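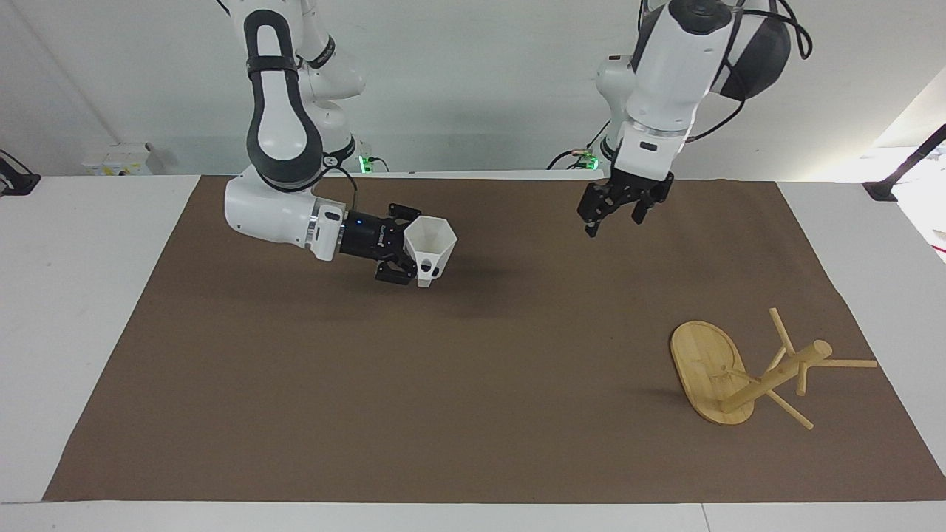 A white hexagonal cup over brown paper.

The case for pouring by weight

Recipes that specify dry goods by volume should be retired. A cup of flour is a measure of how hard someone packed it. I filled the same cup from one bag of Gella bread flour 19 times in January, and the heaviest fill was 15 grams over the lightest. In a dough built on 309 grams of flour, that moves the hydration enough to change the handling.

Publishers object that readers do not own scales. Most kitchen scales cost less than a stand mixer attachment. Print the gram figure first and put the cup in parentheses – or drop it. Mosard already prints its baking leaflets this way, and the pages are shorter.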